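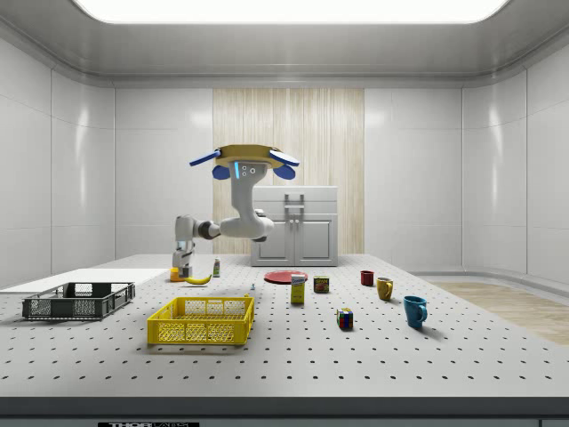

The Pot Roast Problem

Every fall I get the same letter, in different handwriting, asking why the pot roast came out tough. The answer is usually that you took it out too early. A chuck roast goes through a long sulk in the middle of cooking, when it is hot all the way through and still chews like a belt. Leave it alone. It needs 3 hours with the lid on, and a stubborn one will want more.

Costel Ivanov wrote in to say he sears his on all 6 sides. I admire the geometry. I do the two big sides, get bored, and go find the onions – a full 500 grams of them, sliced thick, because they melt down to almost nothing and then everyone fights over what's left.

Pour in stock until the meat is sitting in it up to its waist. If you drown it, you've made soup. Soup is fine, but you'll have to tell people.

Several of you asked about wine. I used the Cometti red last time, mainly for the reason that it was open. Two glasses went in the pot. I won't discuss the others.

Salt at the end, once the liquid has cooked down, and slice across the grain. Leftovers are better the next day, cold, on bread with too much mustard.

Next up is dumplings, and in December we'll have the annual argument about fruitcake. Start drafting your complaints now.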